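Vider le congélateur avant l'hiver

6 octobre 2021

Chaque automne, je vide complètement le grand tiroir congélateur du bas. Je le fais avant novembre, au moment où les courges et les bouillons commencent à prendre de la place. Cette année j'ai commencé un mercredi matin, un peu tard, avec deux glacières prêtées par l'épicerie Puvine et une pile de journaux.

Notre ancien congélateur datait de 1995. C'était un coffre, installé dans la cave de la maison de Dorau, et pour atteindre le fond il fallait s'y pencher jusqu'à la taille. On y perdait des choses pendant des années. Quand nous avons déménagé, j'en ai sorti un sac de groseilles dont l'étiquette n'était plus lisible et un pain entier que personne ne se rappelait avoir acheté. Le réfrigérateur actuel, en inox, a un tiroir large qui coulisse vers soi. On voit mieux ce qu'on a, mais on empile quand même, et ce qui est dessous y reste.

J'ai tout sorti sur la table de la cuisine et j'ai fait le tri. Les petits pois ouverts sont passés en soupe le soir même. Le poisson était encore bon, je l'ai mis en premier dans la glacière, au fond, avec les pains de glace. J'ai jeté une boîte de sauce sans date et la moitié d'une glace pleine de givre. Le reste a été emballé dans du papier journal – quatre épaisseurs pour la viande, deux pour les légumes.

Ensuite j'ai laissé le tiroir ouvert et j'ai repris le lavage par le haut : d'abord les parois, à l'eau tiède avec un peu de bicarbonate, puis les angles avec une vieille brosse à dents. Le bac est en plastique blanc, profond, et les miettes se logent le long du rebord moulé. Je passe aussi un chiffon sec sur les fentes d'aération du fond, sans appuyer. Le joint noir se nettoie à part, avec un linge juste humide.
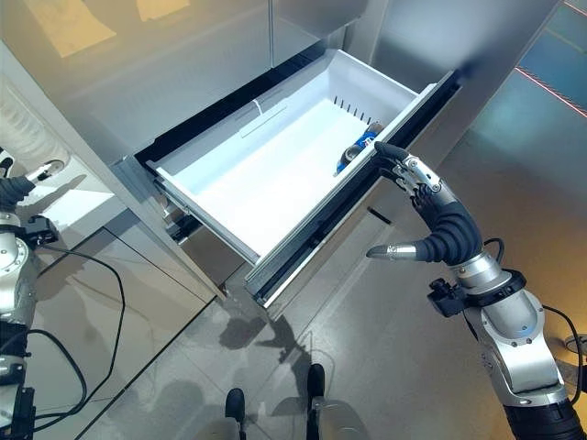

Le tiroir presque vide, avec une canette bleue couchée à l'avant.

Une canette ne doit pas rester au congélateur, je le sais bien. Le liquide gonfle en gelant et le métal finit par céder. C'est arrivé une fois à Dorau avec de la limonade, et j'ai gratté du sucre gelé pendant une bonne partie de la soirée. Depuis, les boissons vont en haut, dans la porte, et si on est pressé on les met dans un seau d'eau avec des glaçons.

Pour le rangement, j'ai repris la méthode du petit livre de Steinarsdóttir sur les provisions d'hiver, que j'ai trouvé d'occasion. Elle conseille de garder les sachets à plat jusqu'à ce qu'ils soient pris, puis de les ranger debout, comme des dossiers. Je l'ai fait pour les soupes et les compotes. Pour les haricots c'est moins pratique, les sachets glissent les uns sur les autres dès qu'on tire un peu vite.

J'ai collé une feuille à l'intérieur d'un placard avec la liste de ce qui est rentré. On barre quand on prend. L'an dernier, la liste a tenu jusqu'à Noël.

Il reste à racheter des étiquettes. Les Gomareck que j'utilisais se décollent au froid et j'en retrouve dans le fond à chaque nettoyage. Je vais essayer le ruban de masquage et un feutre. Les glacières sont rincées, elles sèchent sur le balcon, je les rapporte demain.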